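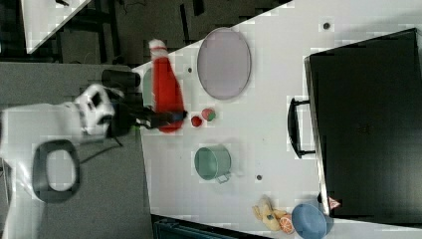 Werkstattbuch Platzpflege Harkeck, August, Sonntag, früh

Stimpmeter auf Grün 2, je drei Läufe in beide Richtungen. Werte schwanken stärker, als mir lieb ist. Rurameo schreibt, der neue Wetter bringe gleichmäßige Geschwindigkeit nach einer Woche. Sehe ich bisher nicht. 900 ml auf die Versuchsfläche, Kontrollstreifen ohne alles -- mit bloßem Auge kein Unterschied.
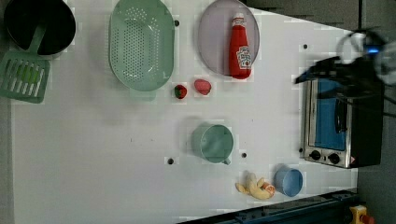

Die Trockenstellen am hinteren Rand sind geblieben. Bodenproben von dort zerfallen beim Anfassen, zwei Handbreit weiter hält der Kern zusammen. Für die Siebprobe will ich künftig eine feste Lochung. Das mintgrüne Sieb mit den vielen kleinen Löchern neben dem schwarzen Topf wäre vom Prinzip her brauchbar, aber ohne bekannte Lochweite ist jede Zahl daraus geraten. Also Prüfsieb bestellen, Angebot Rätsep liegt vor, 153 Euro. Happig.

Beregnung: Zähler 1542, laut Steuerung müsste er niedriger stehen. Entweder läuft Kreis 2 nach oder die Steuerung rechnet falsch. Wekasden hat denselben Typ und angeblich keine Probleme -- glaube ich erst, wenn ich deren Ablesung sehe.
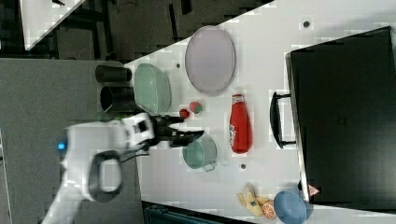

Weißer Arm mit schwarzem Greifer, knapp über dem Topf.

Offen: Ventil Kreis 2 aufmachen, Messer am Grünmäher nachstellen, Kontrollstreifen noch mal messen.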